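Laundry > Help and Advice > Your Questions

Questions We Hear at the Counter

Skivetti has been washing, drying and folding for the people of Sunau for a good long while now, and in all that time the questions haven't changed very much. We love a question, so please don't feel shy about asking one again in person – but if you would like to read up before you come in with your bag, pull up a chair.

How do I get started?

Just bring your things in! You don't need an account and you don't need to sort anything. We'll weigh the bag, write you a ticket and ask whether you have any allergies or strong feelings about scent (plenty of people do, and we're glad to hear them). The smallest load we take is 12 pounds, and if you come in a little under that you're still welcome, you'll simply pay the 12-pound price. Neighbors sometimes put their bags together, and we're happy to split the ticket as long as each bag has its own tag inside.

How long will it take?

Most everyday loads are ready in two days. Comforters and anything that has to dry flat can take longer, and September is always a busy stretch for us, what with the summer cottages up toward Astatberg all sending down their bedding at once. If you need something back by a certain time, say so when you drop it off and we'll write it on the ticket in big letters.

Do you really wash colors separately?

We do, and we're a bit old-fashioned about it. Anything dark or bright goes through cold water with others of its kind, and whites and creams go in their own machine. A new pair of jeans can keep giving up dye for several washes, and one forgotten sock is enough to turn a pillowcase the color of dishwater. If you'd rather have everything washed together, we'll ask you to initial the ticket.

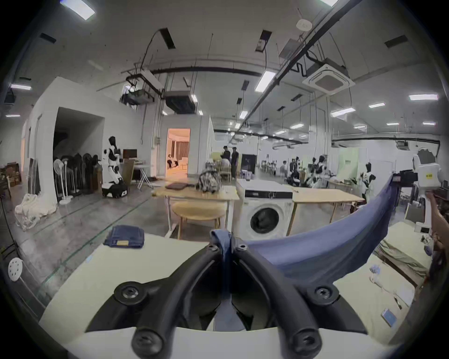 My navy towels only stopped bleeding after the fifth wash, so I would tell anybody to keep new ones apart for a good month at least, even if the label says colorfast.

We would agree with every word of that comment, which came in through our suggestion box. Labels mean well, but they can't know your water, and the water in Sunau is on the hard side.

Should I be adding vinegar at home?

A little white vinegar in the rinse can soften towels that have gone stiff from detergent building up in them, and it's cheap, so there's no great harm in trying it now and then. It won't set dye in cotton, whatever your aunt told you. (Ours told us the same thing.) Please don't ever use it alongside bleach, and check your washer's manual first, as some makers don't care for it near the rubber parts.

Why do my sheets come out of the dryer in a ball?

Oh, this is such a common one! A big sheet turns and turns in the same direction and winds itself around everything smaller, and then the middle stays damp while the outside gets cooked. Dry sheets by themselves if you can, and don't fill the drum more than halfway. Partway through, stop the dryer, pull everything out, give each piece a good shake and put it back in loosely. It takes hardly any time and saves you a second cycle.
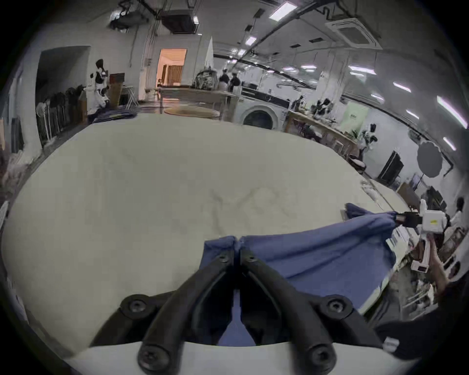
Blue cloth, one corner lifted

How do you fold a large sheet so flat?

With a big table and somebody on the other side of it, mostly. Take a corner in each hand, walk toward each other, match the corners, and let the fold hang for a moment so it can find its own straight line before you lay it down. Working alone, use the bed. Spread the sheet out, fold it in half toward you, smooth from the center out, then fold again the same way until you have a long strip you can turn up into a square. Fitted sheets are a little fussier – tuck one corner inside the other on each side first, and after that treat it like any flat sheet and forgive it its lumps.

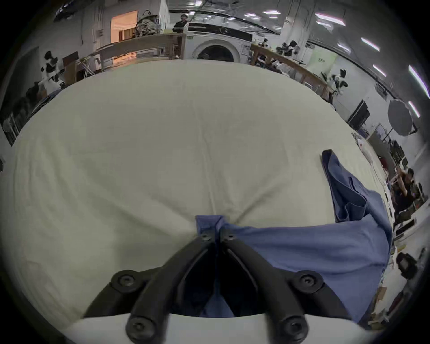
Blue cloth across a cream-colored sheet

Can you take out an old stain?

Sometimes, and we'll always tell you beforehand what we think the chances are. Coffee, grass and most foods are worth a try even after a while. Anything that has been through a hot dryer is much harder. Point it out at the counter, tell us what it was if you know, and tell us what you've already put on it, too, even if you're embarrassed. We've heard it all by now, including toothpaste.

What if you find something in a pocket?

We check pockets before washing, and whatever turns up goes in a small envelope stapled to your ticket. All the same, please have a quick look yourself.

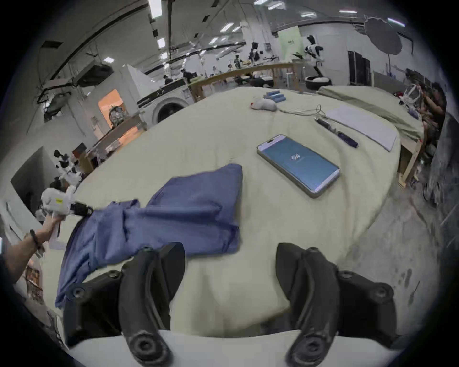

Tissues are the worst of it, as they go to pieces and get into everything, and lip balm isn't far behind. An easy habit is to turn pockets out when you undress, before the clothes ever reach the hamper.

Do you do mending?

Small things only: a button, a short seam, a hem that has come down. For zippers and linings we send people along to Ng, the alterations shop in Astatberg, and you can leave the piece with us to go over on our next van.

Filed under: Washing, Folding & Everyday Care

Contact us | Copyright Skivetti Laundry, Sunau | Back to top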